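26 April 2026
Bat shop notebook, softball side

Started the morning with the Trudley bats because they've been sitting in the rack making me feel guilty. Two of them came back from the high school team with the same complaint: a buzzy feeling in the hands on anything hit off the end. I figured the end caps. Tapped all the way round both with the little mallet, and the older one has a dead spot maybe a thumb's width long, right by the seam. The other one sounds fine to me. Could be the hitter, could be the cold (it was a chilly week and everybody's hands sting in a chilly week), but I wrote "cap?" on its tag anyway and put it back for a second listen.

Pulled the cap on the bad one. Heat gun on low, kept it moving, and it still took forever. Old glue came out in crumbs and there was a gap on one side where it never grabbed in the first place. Cleaned it up with the plastic scraper. DO NOT use the metal one, I don't care how slow the plastic one is, I've still got the bat with the gouge in it hanging on the wall over the sink to remind me.

Reset it with the Mühlbauer epoxy, the slow stuff. It's clamped and standing cap down in the corner bucket. Please nobody pick it up to see if it's done! It gets overnight and then some.

Next, grips. Trastgate sent the sample wraps they promised, the thin one and the cushioned one. Put the thin one on my own practice bat and the cushioned one on the loaner. Notes so far:

Thin wrap goes on beautifully, stretches evenly, no wrinkles at the taper. Feels a bit slick with dry hands. I want to try it with batting gloves before I say anything mean about it.

Cushioned wrap is a pain. The backing tape lets go if you pull as hard as you need to at the knob, so I ended up starting it over with a strip of our own tape underneath. Once it's on, though, wow, it's comfy. If a kid has been complaining about sting I'd hand them this one first and see if the complaining stops.

Neither one has a finishing strip worth keeping. Throw those out and use ours.

Then the pitching machine, which ate most of the afternoon. It's been throwing the riseball setting low and left, and not even the same low and left twice in a row, which is what bugs me. Checked the wheels first. The lower one has a shiny patch where it's glazed over, so I scuffed it with the gray pad and wiped it down. Better, but still wandering. Then I found the real trouble, or I hope it's the real trouble: the bolt on the feed chute had backed out enough that the chute could rock. You couldn't see it, you had to lean on it. Snugged it up, added a lock washer, ran a bucket of balls at the net. Much tighter group. Still a touch left but that's just aiming, and the field crew can dial that in when they set it on the dirt.

The counter on the machine says about 4,000 pitches since the last time anyone wrote down a wheel change. I believe it. We should order wheels now so they're here before the June tournament.
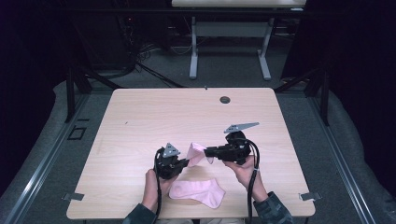 Balls. I sorted the Roseo practice balls by squeeze and by seam, good ones in the blue bucket, tired ones in the white bucket. The tired ones are fine for front toss and for the machine. Don't let them get mixed into the infield bucket again, a soft ball comes off the bat all wrong and then the third base kids learn to charge everything. Three had seams open enough to catch a fingernail, so those are gone.

Also restrung the web on the catcher's mitt that's been on the shelf forever. Lace was dry as a cracker and snapped while I was pulling it out, so I ended up replacing the whole run. Conditioned the palm, lightly. It still closes a bit toward the thumb but whoever broke it in likes it that way and I'm leaving it alone.

To do:
unclamp the Trudley, tap it again, then hit off the tee with it, end of the barrel on purpose
gloves on with the thin Trastgate wrap
order wheels, and lock washers while we're at it
second listen on the "cap?" bat
find the good scissors, they were on the pegboard last week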